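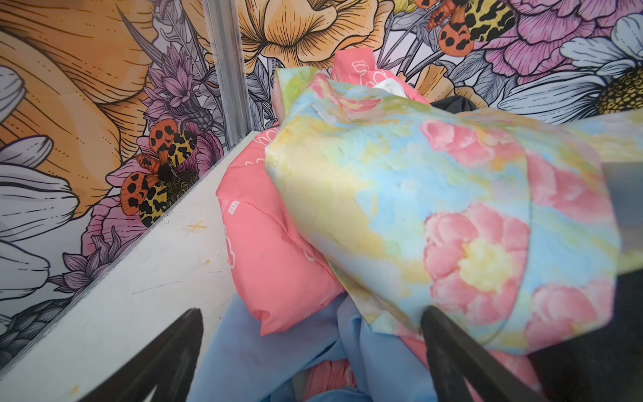
New thread! We've been trying to get a gripper to pick one thing out of a messy pile without dragging the rest along, and this week the numbers finally moved. The method is almost embarrassingly simple. Piles like this one are what we test on - a big soft bundle printed with pink blossoms, a crumpled coral-pink package behind it, and a loose light-blue cloth spread out underneath. Soft on soft on soft, with flowers all over the walls as well. I love it.

Floler, Fri 25 March

2/ Quick background. Our old picker looked at the pile once, chose a grasp point, and went for it. Great on boxes and bottles. On fabric it kept pinching two layers at once and lifting half the pile.

3/ The new version (we call it Hendetti) nudges first. One finger leans on the item, the wrist camera watches what moves, and whatever moves together gets treated as one object. Then it picks. Yep, a poke. I had a much fancier plan on the whiteboard and I'm so happy I got to erase it.

4/ Why I like the poke: color and print lie to you all the time! A floral bundle near a floral wall is a mess of edges if all you do is look. Push on it a little and the bundle shifts while the wall stays put. The motion does the sorting for you.

5/ Results. We ran 200 picks with each version on the same kinds of piles. Old picker got a clean single item on 56 percent of them when the target was fabric. With the nudge we cut the double grabs so much that I reran the whole set before telling anyone. Same story the second time.

6/ Training was small too. 2000 recorded nudges, all from our own bench at Pidcombe, no simulation. I expected to need a lot more and had already blocked out most of March for collecting them. Now I get to spend that time on the fun failures instead.

7/ And there are failures! Thin loose cloth is still the worst. You push it and it wrinkles in one spot while the far end stays where it was, so Hendetti decides it's two things. Crinkly plastic has the opposite problem - it can be stiff enough to shove its neighbors, and then the whole lot looks like one big object.

8/ What helps a bit: a second nudge from another side, but only when the first one leaves the model unsure. It adds time, so we cap the whole nudging stage at 45 seconds per item and move on if it can't make up its mind.

9/ Next up is the Rizk set, which is nearly all thin fabric and will probably humble us. I'll post those results here too, good or bad. Write-up is in progress, and I'm happy to answer questions in the meantime.

Comments

softgrasp_fan: Do you nudge at the same height every time or does it pick a spot?

Floler: It picks! Usually low on the item. Pushing near the top tends to just roll it over.

mk_bench: Would love to see the double grab numbers split by material.

Floler: Good idea, I'll add a table to the write-up.

tidyshelf: ok the poke thing is exactly how I find my keys in my bag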